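Chapter 2
Passing, Holding and Putting Down: Looking After a Shared Bench

If you have come to this chapter straight from the last one, you will already have a drawer of leads, a box of fuses and, I hope, a clean cloth. What you may not have yet is a way of sharing them, and that is what I should like to spend the next few pages on, because most of us learn at a bench that belongs to several people at once and a bench like that has its own manners (rather like a family kitchen, if your family is a tidy one).

When I first taught the evening course at Malik, we had 16 learners and two handheld meters between them. You can imagine the queue! The meters went up and down that room all night, over soldering stands and under elbows, and by March one of them had a crack across its window and the other had lost its battery door. We bought replacements from Riltell in thick rubber cases, and I have been fond of rubber cases ever since. They give the fingers something to hold, and they forgive a short drop onto a wooden top, though I would not try them on the stairs.

Handing a meter over is a small skill and we shall practise it properly in Exercise 2.1. Take the leads out first, or wind them loosely and keep them in your other hand. Hold the body by one side, well clear of the dial and the sockets, and wait until you feel the other person take the weight. Say "got it?" if you like. I still do.

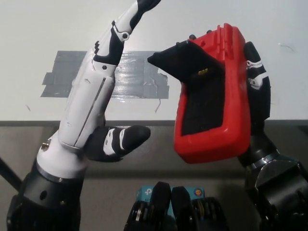
Mariann Barta would add that the dial should always go back to "off" before the meter changes hands, and that she would rather see it done by habit than by reminder. She is quite right, and I have put it into the exercise. A dial left on a current range is a nasty surprise for whoever picks the thing up next and goes looking for a voltage.

Then there is the matter of where things live. At Malik we settled on a shelf at the back, with a painted outline for each tool, and Irén Vörös kept the key to the cupboard underneath, where the spare probes were. Your own room will be different. You may have hooks, or an old Musasine tray with the dividers taken out, and either will do nicely so long as everyone knows which place belongs to which tool.

By the end of the chapter you should be able to set out a bench for two people, pass tools across it without stretching over live work, and check a meter's case and leads in the time it takes the kettle to boil. Allow almost 30 minutes for the first exercise. You will need a meter with its leads, a partner, and a clear stretch of table.

2.1 Setting out the bench

Begin with the table bare and wipe it down, corners too.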